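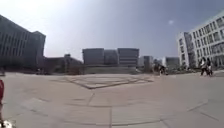

Post-fault checklist, Hadell plaza route
Unit: Nina
Date: 2018-09-14
Reason: failed to stop on pedestrian alert, log entry 730

1. Ground surface
Slabs level, joints sound. Staining only, no action. PASS

2. Route clear of obstacles
Open paving checked as far as the steps. PASS

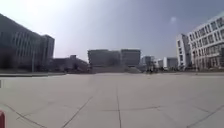
Item 2: paving clear towards the steps.

3. Stop button
Pressed at walking pace. Drive cut out each time. PASS

4. Pedestrian alert
Alert raised but brake command came 950 ms late - same as the August fault. FAIL
Karkard to replace the brake relay before any further runs.
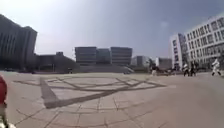 5. Dark inlaid bands
Not read as edges since the last update. PASS

6. People and cycles
Keep speed limit at 7 until item 4 is closed. OPEN

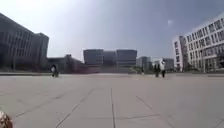

Item 6: people crossing, middle distance.

7. Battery at end of checks
58 per cent. PASS

Result: not released. Return to Trarkdale depot - retest items 3, 4 and 6.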